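Looking after small leather goods at home

Wallets, purses, key straps and card holders get handled more than anything else made of leather in the house, and they usually get the least care. Shoes are polished. A good bag is put away in a cupboard. The wallet goes in a back pocket for six years and is thrown out when the stitching gives. The tips on this page are for ordinary finished leather, smooth or grained. They don't suit suede or nubuck, which need a brush and a page of their own.

Clearing the table

Work on a hard, pale surface if you have one. Dye and dirt show up on it, and so do dropped studs and bits of thread. Wipe it first and let it dry. Old marks in the surface don't matter, but grit does, as it will scratch a smooth finish when you press down.

Empty everything before you start. Take out cards, coins, receipts and the folded paper at the back of the note section. Take keys off straps if the ring will let you. A stiff split ring opens more easily with the edge of a blunt butter knife than with a thumbnail.

Dusting and wiping

Go over the piece with a dry, soft brush. An old shaving brush is good, and so is a clean make-up brush. Grained leather holds dust in the dips, and a cloth on its own tends to push it further in. Follow the rim and the line of stitching, where pocket fluff collects.

Then wipe with a cloth that has been wetted and wrung out hard. Plain water is enough for most things. For greasy patches, put one drop of mild washing-up liquid into 200 ml of lukewarm water, dip a corner of the cloth and wring it again. Wipe the whole panel from seam to seam, as a small scrubbed spot in the middle will dry a different shade. Go over it once more with plain water.

Don't use baby wipes, window spray or kitchen cleaner. They can strip the finish, and the damage doesn't always show until a week or two later. 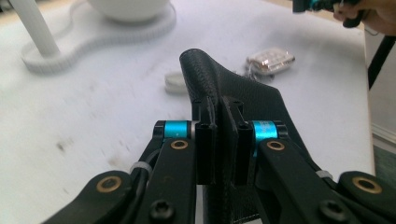 Black leather is the easiest colour to keep looking decent, but it does go grey along folds and top edges. A neutral cream often darkens those parts enough. If it doesn't, use a black cream on a cotton bud and keep to the worn line. Leave it overnight and rub hard with a white cloth in the morning. If colour still comes away, rub again with a fresh piece of cloth, or it will end up on the lining of your jacket.

Test any cream on the inside of a flap first. I have used the Amley neutral cream for years and one small jar lasts a long time. Mireille Millet, who used to do repairs for the Ngubane shop, prefers plain beeswax polish for anything that lives in a pocket. It leaves a harder surface but can look cloudy in deep grain. Either will do. Use less than you think you need, the size of a pea for a wallet, and put it on the cloth first.

Stitching

Look along each seam under a lamp. A loose end on synthetic thread can be trimmed to 2 mm and sealed with a quick touch from a hot needle. Cotton or linen thread should be left a little longer and tucked back into the hole. Don't pull it. Where three or more stitches have gone in a row, have it resewn before the next ones follow.
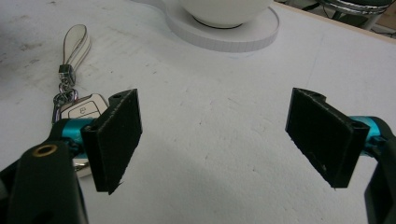

Karabo Molefe

White and cream straps

Pale leather needs a different approach. A white key strap picks up dye from jeans and bag linings, and once the dye has sunk in it is there for good. Wipe pale straps once a week if they are used daily. A white vinyl eraser lifts light marks if you rub gently in one direction. Brush off the crumbs afterwards.

Never use the cloth you used for the black things, however clean it looks. I keep two in separate jars.

If the strap is attached to a car key, keep the fob away from water and cream altogether. Take the strap off to clean it. If it won't come off, wrap the fob in a scrap of cling film and fold the end tightly. Clean the fob itself with a dry cloth and run a wooden cocktail stick along the joins.

Drying

Leave everything flat, out of the sun and away from radiators. Loops should lie in their natural shape. If one has been squashed, put a rolled piece of kitchen paper inside it while it dries. Newspaper will print on white leather.

Wallets should be left open for a couple of hours, then closed empty and put under a book overnight.

How often

Dust and wipe once a month. Cream twice a year for things in daily use, once for the rest. Anything kept in a drawer should go in a cotton bag. Plastic ones trap damp, and the mildew smell takes a long time to shift.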